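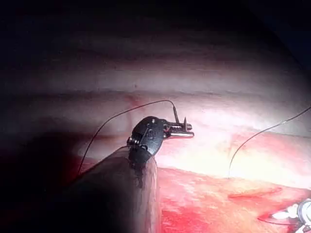

How tight should the cables in a wristed needle driver be?

Tight enough that the slack side never goes slack at full grip, and no tighter. On my build that works out to 12 newtons of preload per cable, set with the jaws closed on nothing.

I got to that number by a longer route than I needed to, so most of this post covers the drive end. If you only want the wrist, skip down to the part about coupling.

The layout is the usual one for a long thin tool. All the motors sit at the back on a plate, the cables run down the inside of the tube, and the wrist and jaws at the far end have no electronics in them. Four motors: roll, pitch, and one per jaw. Yaw comes from moving both jaws the same way, grip from moving them against each other. The motor plate is a Gandano blank that I drilled on the press at the shared shop. The capstans are turned aluminum with a shallow helical groove, three wraps each, cable end trapped under a setscrew.

The first version had smooth capstans. The cable walked sideways under load, climbed over its own previous wrap, and changed the effective radius just enough to spoil the position estimate. A groove fixes this completely. I should have cut one at the start.

For cable I tried coated steel first, then bare steel, and ended up with a braided polymer line from Rarnier. The coated steel shed its jacket at the small pulleys. The bare steel was fine until it started to break strands, which it did at the tightest bend, every time. The polymer line creeps. It creeps a lot on the first evening and then very little, so I now hang each length overnight with a weight on it before it goes in.

Sarahí Figueroa, who has the bench next to mine, suggested pulling each cable with a spring scale while logging motor current, to separate friction in the tube from friction at the wrist. This took one Wednesday evening and was worth more than the month before it. Nearly all the loss was at the tube exit, where the cables turned over a printed guide. I replaced the guide with a pair of brass idlers. Holding current at the jaws dropped from 563 milliamps to 200 for the same grip force.

On grip force: a needle is a worse load than it looks. It is curved, so any force on the point becomes a torque about the jaws, and the jaws have only a short line of contact to resist it. Hold it close to the tips, more or less upright, with the thread sweeping back over the wrist, and you get a good view of both ends and a poor lever for keeping it there. Hold it deeper in the jaws and it stays put, but the wrist gets in the way of the arc you need to drive.

I had assumed that more squeeze would solve the rotation. It helps up to a point. Past that point the blades flex, the contact moves back toward the pivot, and the tips open very slightly, so the needle pivots more easily than before. Cutting fine cross-hatching into the jaw faces did more than doubling the current had. I did this with an engraving bit under a magnifier and ruined two blades learning the feed rate.

Then coupling. Because the jaw cables pass over the pitch axis, pitching the wrist changes their path length, and the jaws move unless the controller compensates. In theory the correction is a single constant, the ratio of two pulley radii. In practice I got a small error that depended on direction. I spent a while blaming the encoder before I measured the pitch pulley and found it out of round. New pulley, reamed this time, and the constant is a constant again.

The correction runs on the Dimitriou board, in the same loop as the position control. The loop rate is low by most people's standards but the mechanics are the limit here. Raising the rate made the motors whine and did nothing for tracking.

Thread management I have no good answer for. The thread has its own ideas about where to lie, and with a wrist this small a loop can drop over the housing and get pulled into the hinge on the next pitch move. I have rounded every external edge I can reach with a file and covered one screw head. Snags are less common now. They still happen, and always on the left side, where the cable exits leave a gap I can't close without a new housing.

Wear so far: one jaw line replaced at almost 3000 open-close cycles, with visible fuzz at the idler but no break. The pitch lines look new. Roll has no cable worth discussing, as it is a belt at the back end.

Still open:

The preload drifts down between sessions and I re-tension by hand. A spring-loaded idler would take care of it, at the cost of some stiffness I don't want to give up. I may try it on the pitch pair only — those have stiffness to spare.

There is no force sensing at the tips. Motor current is a usable stand-in for grip now that the friction is down, but it is useless for side load. Triscombe sells a thin strain gauge that might fit on the shaft just behind the wrist. The wiring would have to share the tube with the cables, and I have not worked out how to keep the two apart.

The housing revision with the closed left side is drawn but not cut. The shop mill is booked until June, so the file is going to sit there for a bit. If anyone has routed a cable exit forward along the jaw axis instead of out the side, I would like to see the drawing.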